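Stop Buying Glossy Tops for Shared Work Tables

Most offices and schools that buy a table for shared work choose the top last. The frame gets compared, the load rating gets compared, and the surface is picked from a small chart by whoever is left in the meeting. The usual pick is high-gloss white. I think this is a poor default, and I think the furniture trade knows it.

The case for gloss is short. It looks clean in a catalog, it wipes down quickly, and it photographs well. The first two claims hold up for a while. Wiping is easy on a new gloss top because there is no texture for dirt to sit in. The trouble begins with abrasion. Every dragged mug or stapler leaves a fine scratch, and on a polished surface each scratch catches light at a different angle from the material next to it. A matte top takes the same damage and hides it.

The second problem is glare. A ceiling fixture above a matte table spreads into a soft patch that the eye ignores. Over a gloss table the same fixture comes back as a bright shape, and it sits where people put their papers. Readers tilt their heads or slide the page sideways. After an hour they complain about the lights, and someone lowers the lights, and the room is then too dark for reading. I have watched this sequence in the Turncombe reading rooms and again at Fevton, where the blinds stayed closed through most of December to fix a problem that started at desk height.

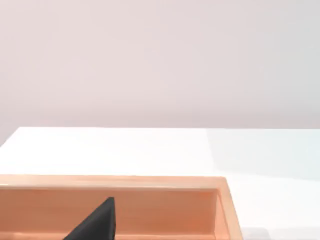
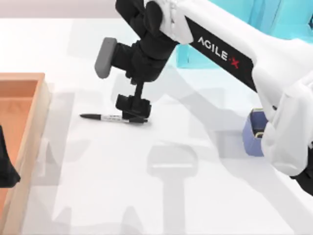
Cost is the argument I hear most often against changing. At Semeniuk, where I reviewed the furnishing budget, the matte option added 2 percent to an order of 200 tables. The buyer struck it out. The replacement schedule in the same file assumed that tops would last 9 years, with no allowance for refinishing. A gloss top in daily shared use will look worn well before that, and gloss is hard to repair in place, as a polished patch rarely matches the area next to it. The real choice was between a small charge at the start and an early replacement that had not been written down anywhere.

Gheorghița Barbu, who ran purchasing at Wurenley before she retired, took the opposite view from mine for years. Her position was that people treat a shiny table with more care - they use coasters and lift things when they move them. I accept that this happens in a home or a small private office. In a shared room the person who makes the scratch is seldom the person who has to look at it the next day, and the effect fades quickly.

There are places where gloss is the right call. Display tables that hold goods behind a rope are one. Counters that are cleaned many times a day are another, provided the cleaner is mild and the cloth is soft. My objection is to gloss as the standard finish for a table where people read and write.

A better purchasing form would ask for the finish first, with a gloss reading from the maker and a sample large enough to set under the room's own lights. Leave the sample there for a full working day and look at it again at 4 p.m., when the sun is low and the ceiling lights are on.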